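April 13, 2024 - workshop notebook, back bench

Today I continued with the big grey metal bin. It is the one that came with the shelves from Skidville, and since November it has collected everything that has no other place. I wanted to decide two things: if the bin can be used for the small jobs on the table, and what should be done with its floor and the paint.

First the table. I wiped the wood and put a strip of felt under two corners of the bin, as the bottom is not quite even and it was rocking a little. With the felt it stands well. I measured the outside height with the steel rule and wrote 205 mm on a piece of tape, because the old note said 210 and I did not trust it. The tape is now on the inside cover of this book.

Then the paint. On the walls it is mostly sound. The rear wall has some pale scratches running diagonally, but I can hardly feel them with the nail, so I leave them. The floor is another matter. It is bare metal and full of scratches, with swirls like somebody had polished it in circles and then stopped. I tried the Alva cleaner on a small area and waited 10 minutes. It took away a grey film on my cloth, but the marks stayed the same. My opinion is that they are in the metal itself and no cleaner will help. 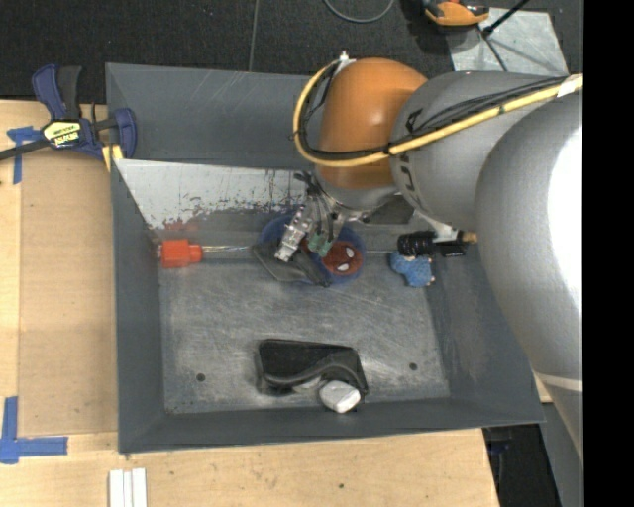

Bin on the light wooden table, with the Spider-Man dish and the red handle lying inside.

The pale sheet under the rear wall needs more attention than I thought. Its lower border is ragged, and there are dark speckles and worn places where the bright surface is gone. I passed a dry cloth along it and the cloth caught in several spots. For now please do not reach there with bare fingers - use the gloves from the Sumitz box. I would like to smooth this border with fine paper, grade 400 maybe, but I must first ask if we are allowed to remove more of the surface.

About the contents. The dark blue dish with the red Spider-Man face is from the kitchen, I believe, and should go back there when we are finished. I find it useful for keeping small parts together, so perhaps we can buy a plain one for the workshop. The tool with the red plastic handle belongs to the Bulden set. I looked for its place in the drawer and position 46 is free, so it must be this one. The flat dark grey piece I could not identify. It has a black edge and it looks flexible. If somebody misses such a piece, please write it here below.

Still to do:

- ask about the ragged border
- order felt, we have only 2 strips left
- correct the height in the shelf list
- make a label for the bin, with big letters

The shelf in the corner has enough room for the bin in height, I checked. In depth I am not sure - the lip of the shelf takes some space, and I will measure it tomorrow before I move anything.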